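Product Review: Sokport Height-Adjustable Training Table
Prepared by Rhys Rutherford, Facilities and Procurement
20th March

The Sokport training table was assessed for use in the organisation's meeting and teaching rooms. Two units in the white finish were supplied by Rudari and remained in daily service for 13 weeks.

Assembly was straightforward. The instructions are printed in colour and the fasteners are bagged by stage, although the supplied hex key is too short for the rear crossbar. The manual crank raises the top to a maximum of 87 centimetres, which suits standing work for most staff. Movement is smooth under light loads and noticeably stiffer once a monitor is fitted.

The surface cleaned well with a neutral detergent. Whiteboard marker left overnight required a second application.

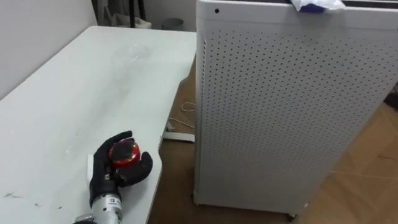 Stability is satisfactory at seated height. At full extension there is some lateral sway when typing, and the Ilover model reviewed last May performed better in this respect. The castors lock positively, but the levers are difficult to reach when tables are placed end to end.

The manufacturer's warranty excludes castors. Huia Whitelaw has asked the supplier to confirm whether replacements can be ordered individually.

Rating: recommended for seated teaching spaces; not recommended as a permanent standing desk.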